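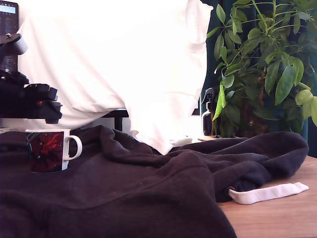 Felby Robotics Club: Frequently Asked Questions

Last updated in September, mostly to remove answers that had stopped being true.

Joining

Do I need to know how to code?

No. About half of our members couldn't write a loop when they walked in, and several of them have since written loops that never ended. We start everyone on the same small Python exercises, and you move on to the arm when your program can stop on purpose.

Who runs the club?

Thirumalai Sundaram is the faculty advisor. He also teaches the fall controls class, so if you ask him a quick question, bring something to sit on. Day-to-day decisions are made by whichever students are in the room after 4 p.m.

How many people are in it?

There are 17 on the roster. Attendance is best in the first month and again right before a competition, with a long quiet stretch in the middle when you can get as much arm time as you like. Take advantage of it.

Is there a fee?

No, but you will end up buying your own hex keys. We have a drawer full of them, and the size you want is never in there.

The project

What are you working on this year?

Brilo, our household clutter project. The goal is for an arm with a two-way gripper to sort out an ordinary messy table: clothes, dishes, whatever else has washed up there. Last year's project was stacking wooden blocks. We got very good at it and learned that people don't own many blocks.

Why clothes?

A block has the same shape after you pick it up. A hoodie doesn't. It has a hood, sleeves and a drawstring, and each of these can become the thing you grabbed by mistake. If you want to find out how little your software understands about the world, give it a sweatshirt.

Why are there mugs on top of the laundry?

Because that's the task. A mug on a tabletop is a beginner problem. A mug sitting on a rumpled hoodie may lean, and it shifts when the cloth under it gets pulled. The arm has to work out that the mug comes first and the hoodie second. We lost a mug to the other order, and the glue marks on it are visible from the door.

Are the mugs full?

They are never full. This is the only rule we have printed in large type.

Can't you use a clean table with a plain background?

We did, for most of a semester. Then somebody put a houseplant beside the work area and our success rate fell off a cliff. Now the plants stay. So do the spray bottles. Dark clothes and white clothes go in together too, and the white ones are a particular pain under bright light – the creases wash out and the camera gets a large glowing blob to think about.

How do you train it?

A student drives the arm by hand through a task while the computer records everything, and then we train a model on the recordings. We had 2,418 recorded attempts at last check. A good share of them are labeled "oops," which we have since agreed is not a useful label. Please use the drop-down menu.

Does it work?

Define work. In the last full test we ran 100 trials of "move the mug, then lift the hoodie" and got through 61 without a human stepping in. Drawstrings accounted for most of the failures. If you have ideas about drawstrings, you may skip the Python exercises.

Competition

Do you compete?

Yes, in the Brostia student challenge each spring. Teams get a table they have never seen and up to 11 minutes to tidy it. Last year we used nine of those minutes restarting. The judges were very kind about it, which made it worse.

Can beginners go along?

Yes. Every travel team has at least one first-year member. You will be handed a laptop, a bag of zip ties and responsibility for the power strip, and by lunchtime you will be indispensable.

Practical matters

Can I touch the arm?

After the safety talk, yes. Until then, stay behind the tape. Hair goes up, lanyards come off, and hood strings get tucked in. The gripper is good at holding on to cloth it finds by accident and has not shown the same talent when asked.

Can I donate clothes?

Please do. Hoodies, T-shirts and towels are all welcome, clean ones especially. We don't need any more socks. Anything you leave on the work table will be treated as a donation, so hang your jacket by the door.

Who waters the plants?

There's a sign-up sheet taped to the cabinet. Unplug the arm before you spray anything.

What does "Na" mean on the task list?

It's the name of our folding script. It was meant to be a placeholder. New members keep reading it as "not applicable" and skipping the folding tests, so if you did that last week, go back and run them.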